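Search this site Enter keywords Go

PRESS RELEASE
For release in July

Notier opens cap workshop and repair table in Cumbridge

CUMBRIDGE – Notier, the small maker of caps and sports headwear, will open its new workshop to the public this July. Visitors can see how a cap is cut, sewn and finished, and they can bring an old cap to be checked at the repair table free of charge.

The workshop is in the former Jacobs building, on the ground floor, and it has an area of 120 square meters. It has been arranged by Gert Cele, who is responsible for production at Notier, together with the furniture maker Pieter Shabalala. Mr. Shabalala made the tables with a light wooden top, so that the stitching of a dark cap can be seen well against it.

"A cap looks like a very simple thing, but it has many seams, and each seam can open after some summers," said Mr. Cele. "We wanted a place where people can put the cap on the table, turn it over and look at the inside together with us. Usually the inside tells more about the cap than the outside."

The repair service accepts caps of any maker. The team looks first at the brim and then at the seams between the panels, the sweatband and the closure at the back. Small repairs are made while the visitor waits. Bigger work, for example the change of a full panel, takes two weeks.
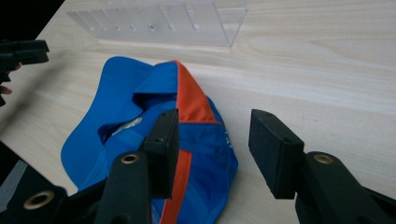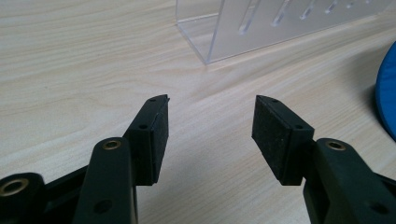

The light wooden tabletop at the Notier workshop in Cumbridge; in the first picture, with a blue cap with orange accents.

During the last season Notier received 1,898 caps for repair by mail, and almost all of them could be returned to the owner in a condition to be worn. Because of this demand the company decided to make the repair work a permanent part of its business. The mail service will continue with the same prices as before.

Four short courses are also planned in the workshop. They will be given by Tshepo Motaung, who learned sewing in the Gundetti factory and has worked for Notier since its beginning. The participants will learn to replace a sweatband and to close a seam by hand. No experience is necessary, and needles and thread are included in the price.

The workshop will be open from 10 a.m. until 4 p.m. Visitors who bring a cap for repair are kindly asked to wash it before the visit and to let it dry completely.

Places in the courses can be reserved at the front desk of the workshop.

Press contact: Joaquim Aguiar, Notier, Cumbridge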